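How Bullden Knows Where Things Go
By Marlina Sopacua

In a building game such as Bullden, you pick up a chair, move it, and click. Sometimes the chair turns green and drops into place. Sometimes it turns red and stays in your hand. The game makes this choice by checking a few rules.

The grid

The floor of every room is divided into squares called tiles. Each tile has two numbers. The first tells how far across it is, and the second tells how far up. A chair on tile 9, 2 is nine tiles across and two tiles up.

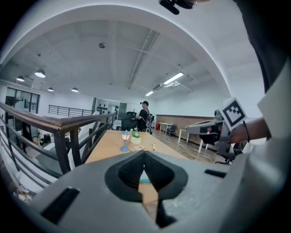

Every object also has a footprint. The footprint is the set of tiles the object covers, and it is stored as a list. When you click, the game compares that list with the tiles already in use. If one tile appears in both, the object is refused. Real objects follow a similar rule: the blue lamp and the potted plant on the tan table stand side by side, and neither can stand in the other's spot. In the game, the rule has to be written down as code.

Slots

Small objects do not use floor tiles. They use slots, which are fixed points on top of larger objects. The long table in the Gredo furniture set has 17 slots. A cup needs one slot. A fish tank needs several — all of them next to each other.

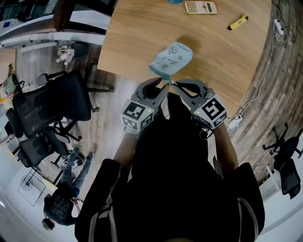 A slot belongs to its table. If you move the table, the game moves the slots, and everything in them moves too. Programmers call the table the parent and the cup the child. If you sell the table, the game first puts the child objects in your storage box.

Turning objects

Turning a chair swaps the numbers in its footprint. A bench that is two tiles wide and one tile deep becomes one wide and two deep. The game must then check the tiles again, so a bench that fit before can turn red.

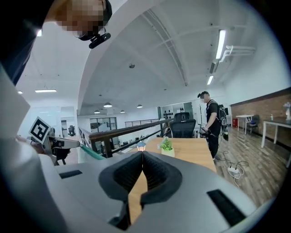 Words to know

Tile: one square of the floor grid.
Footprint: the tiles an object covers.
Slot: a fixed point that holds a small object.
Parent: an object that carries other objects.
Child: an object carried by a parent.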